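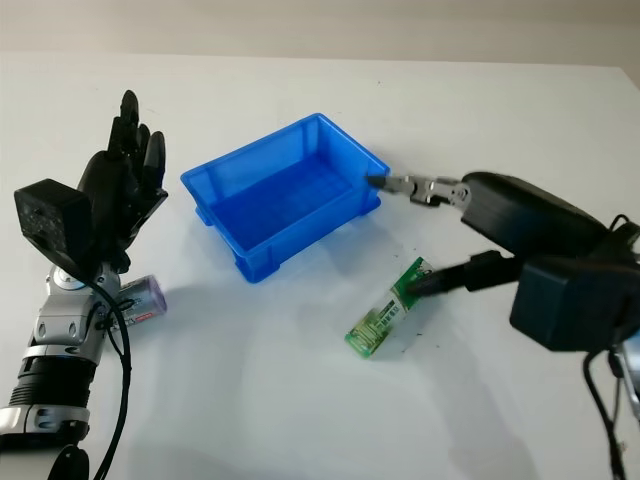
Small stuff is what breaks most people's storage plans, and the woman who runs Flillitz has spent most of her working life on small stuff. She started with her own kitchen drawer, moved on to her sister's, and now her two-room studio in Sasanby teaches people how to sort the odds and ends that never get a home. She talks fast and she loves a bin. The bright blue one on the white table has nothing in it yet, and she wants it that way for the first part of the lesson. "Everybody wants to start filling," she told me. "I want you to look at the little things lying next to it first. Something the size of a battery, a little green and white packet. Do those two live together? If you can't tell me why they do, they don't go in."

I asked how she got picky about bins in the first place, and she laughed for a good while. "I bought 100 of the wrong ones! They were clear, they had lids, they stacked like a dream in the store. Then I got them home and I couldn't get a hand in past the lip." She still has a few of them in her garage, holding Christmas lights. Since then she has worked mostly with open bins, and she has strong feelings about their shape. Walls that flare a little get a yes from her, and so do feet at the corners ("you can get your fingertips under there, try it"). She is less fond of handles than I expected.

The Flillitz method, if she'd let me call it a method, goes by three piles. Things you reach for, things you'd miss, and things you're keeping because you feel guilty. Only the first pile gets an open bin on a shelf at arm height. The second can go up high or down low. For the third she keeps a notebook, and her students write down what each thing is and where it came from before they decide anything.

"I had a student who wrote 500 words on a bag of curtain hooks," she said. "Beautiful. She read it out loud and we all got a bit teary, and then she gave the hooks away."
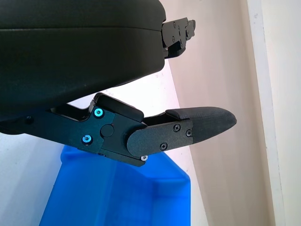 Sasanby, 23/11/2023.

We got onto color, which I hadn't planned on, but she lit up. She used to think everything in a closet should match. Then she ran a class at Titero, the craft store over on the main street, and watched people walk right past a row of gray tubs looking for the gray tub they wanted. "Blue changed my life, and you can print that," she said. "You say 'it's in the blue one' and everybody in the house knows. Kids know. My husband knows!" She limits it to one strong color per shelf — any more and you're back to hunting.

Labels she can take or leave. She likes them for spare batteries and for anything with a date on it, and she thinks they're wasted on string.

Her new project is called Barta, and it's a lending closet for storage bins. You borrow a few, live with them for a month, and bring back the ones that didn't suit. The November round has gone out already and she has 800 dollars set aside for the next batch, which she plans to spend almost entirely on low, wide bins. "Tall ones turn into wells," she said. "Stuff goes down there and you don't see it till you move."

Before I left I asked what a person could do tonight with no bins at all. She didn't even stop to think. "Tip out one drawer on a table, a pale one if you've got it, so you can see the little bits. Put back what you used this week. Leave the rest out overnight and have a look at it over breakfast." I did mine when I got home. I own a lot of twist ties.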